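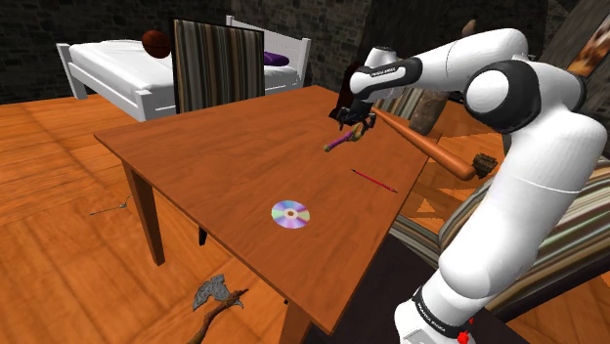 Arm over a wooden table, computer-rendered.

Datasets > Language > Turkura Household Recipes

Last updated: October
Reading time: 4 minutes

# Turkura Household Recipes

Turkura is a collection of 1,972 home recipes, transcribed from handwritten notebooks and typed cards. Each recipe is stored as plain text with a small set of fields. The collection was put together by Kamrul Marikar and Nusrat Saha for work on recipe search, ingredient matching and the study of how people write instructions for themselves.

## What is in it

The recipes come from 60 notebooks. Most are in English. Some switch to Bengali for ingredient names, and those words are kept in the original script with a Latin spelling in a separate field. Dishes range from fish curries and lentils to pound cake, pickles and a good number of things made with canned soup.

Files:

- `recipes.jsonl` – one recipe per line
- `notebooks.csv` – one row per notebook, with the decade and region where known
- `units.csv` – household measures and what we think they mean
- `CHANGES.txt`

## Fields

- `id`: notebook code, then page, then position on the page
- `title`: as written, blank if the writer gave none
- `ingredients`: list of strings, one per line in the original
- `steps`: one string, line breaks kept
- `latin`: Latin spellings for any Bengali words
- `marginal`: notes in the margin, such as "too salty" or "double for Eid"
- `hand`: a number for the handwriting, within one notebook only

The `hand` value does not carry across notebooks. Hand 2 in one book has nothing to do with hand 2 in another.

Many recipes have no steps at all. The writer knew what to do and only noted the amounts. We left `steps` empty in those cases and did not fill in anything from similar recipes. If your code expects a method, filter on length first.

## Transcription

Pages were typed by one person and checked by another against the scan. Spelling was left alone, including several versions of "cardamom." Crossed-out text was dropped unless it was the only amount given. Unreadable words are marked `[?]`, and a best guess is marked `[word?]`.

Fractions were the main source of errors. In pencil, 1/4 and 1/2 are easy to confuse, and a wrong guess changes the dish. Nusrat went back over all the fractions in the baking recipes after the first release. The curries and pickles have not had that second check.

Transcribers used Fumlow, a small side-by-side editor. It is not needed to read the data.

## Measures

The writers used teacups, "the blue bowl," handfuls and, in one notebook, the lid of a talcum tin. `units.csv` has a metric value for the common ones. Where a measure belongs to a single household there is no value – please do not make one up and send it as a fix unless you have the bowl.

Temperatures are mostly words: slow, moderate, hot. They are kept as words. Where a number is given with no scale, we did not add one.

## Splits

There is one suggested split, made by notebook. The test set is 4 notebooks, listed in `notebooks.csv` under `split`. Do not split at random by recipe. Families copied from each other and from themselves, and the same date cake can turn up in one book several times with small changes.

## Known problems

- Notebook BP, from the Bepari family, is missing its first 20 pages. They were already gone when it was scanned.
- Recipes that run over a page turn were sometimes stored as two records. Look for an empty title with a full `steps` field.
- Clippings from magazines were left out, but a few were copied out by hand and we may not have caught them.
- "Oil" is almost never specified.
- The decade column is a guess for undated books, based on brand names and prices in the margins.

## Privacy

Owners or their families agreed to release. Surnames in titles were kept only where the family asked for it. Phone numbers and addresses were removed from the margins. If you find one we missed, write to us and it will come out in the next version.

## Use

The text is free for research and teaching. Scans are not included and can be viewed at the Nillberg reading room on request. Some recipes call for home canning methods that are no longer considered safe, so do not put them in front of cooks without a check.

## Changes

1.2 – fractions rechecked in baking recipes, `latin` field added
1.1 – `hand` field added, duplicate records removed from two notebooks
1.0 – first release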